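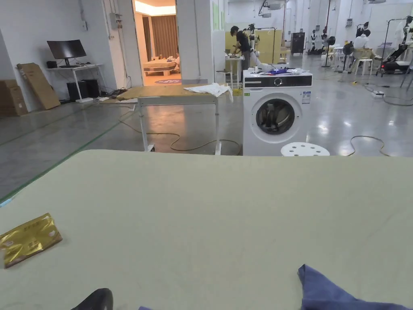

1. 実習の目的と環境

本報告は、布の折り畳みを対象とした教示データ収集実習の結果をまとめたものである。担当は当班の三名で、指導はTülin Tuncer講師による。ロボットに作業を教える方法として、手持ちグリッパによる直接教示と、リーダーアームによる遠隔操作の二つを取り上げ、同一の課題に対する所要時間と軌道の質を比較した。

実習室は家庭内作業を想定した区画を含み、洗濯機、作業台、寝室を模した小部屋が同じフロアに置かれている。課題は「台上に乱雑に置かれた青い布を広げ、二つ折りにして台の手前に揃える」と定めた。布の初期姿勢は試行ごとに教示者以外の班員が作り、教示者は開始の合図まで台に背を向けて待機した。

2. 教示方法

2.1 手持ちグリッパ
教示者は両手に一台ずつグリッパを持ち、指の開閉をトリガで操作する。手首側の広角カメラの映像から自己位置を推定し、指の開度とともに記録する。記録ソフトは研究室で保守されているSkoltardを用いた。ロボット本体を動かさないため、教示者の動作速度は機体の速度制限を受けない。その反面、人の腕では届いても機体では届かない姿勢が記録に混入する。この種の軌道は後処理の逆運動学計算で検出し、除外した。

布の把持では、指先を台面に対してどの角度で入れるかが結果を左右した。垂直に近い角度で下ろすと指が布を押さえるだけになり、縁をすくえない。そこで、片方の指を布の上に置き、もう片方を台面に沿わせてから閉じる手順に統一した。
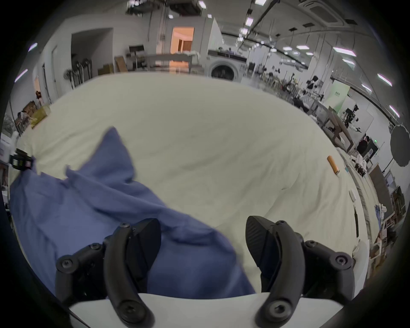 台を覆う布にも皺が寄るため、対象の布と一緒に挟んでしまう失敗が初期に多発した。対策として、閉じる直前に指先をわずかに浮かせる動作を加えたところ、この失敗は減少した。ただし浮かせる量は教示者ごとに異なり、データのばらつきの一因となっている。

2.2 遠隔操作
遠隔操作では、教示者がリーダーアームを動かし、フォロワーアームがそれに追従する。到達不能な姿勢は原理的に記録されない。一方、手先の接触力が教示者に返らないため、布を台に押し付けすぎる傾向が見られた。操作に慣れるまでの練習時間は一人60分とした。

3. 収集結果

手持ちグリッパによる収集では767試行を記録し、このうち39試行を自己位置推定の破綻により除外した。破綻は、布を持ち上げた際にカメラの視野が布で塞がれた場合に集中した。遠隔操作については30試行にとどまり、統計的な比較に足る数ではない。以下の考察では参考値として扱う。

4. 考察

4.1 視野の影響
広角カメラには作業対象のほか、室内の背景が広く写り込む。天井の照明や棚などの静止した特徴点は位置推定に有利に働くが、人の移動は外れ値となる。Skoltardの外れ値除去は既定値のまま使用した。閾値を変えた場合の影響は未検証である。

4.2 両手の協調
二つ折りの動作では、左右のグリッパの相対位置が折り目の精度に直結する。両者の時刻同期がずれると、再生時に布が引っ張られるか、または弛む。
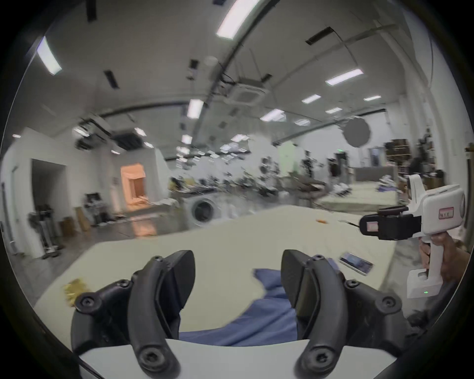 同期には開始時に両機を並べて指を同時に開閉する方法を採ったが、長い試行では終盤にずれが残った。中間でもう一度同じ動作を挟む案が班内で出ており、次回の実習で試す予定である。

4.3 教示者間の差
三名の軌道を重ねると、布の角を探す段階で差が最も大きい。一名は角を先に持ち上げ、他の二名は縁を引いて広げてから角を掴んでいた。模倣学習では複数の方策が混在すると平均的で無意味な動作が出力されることがあるため、学習時には教示者の識別子を条件として与えた。

5. 残された課題

(1) 逆運動学による除外を、収集後ではなく収集中に行うこと。Ragnheiður Toft氏からは、到達範囲を外れた時点で音を鳴らす実装を提案された。
(2) 遠隔操作の試行数を増やし、手持ちグリッパと同じ条件で比較すること。
(3) 布の色と台の色の組み合わせを変え、学習した方策の頑健性を確認すること。

収集した軌道と除外リストは、班の共有領域のAvutsteadフォルダに保存した。最終更新は6月25日である。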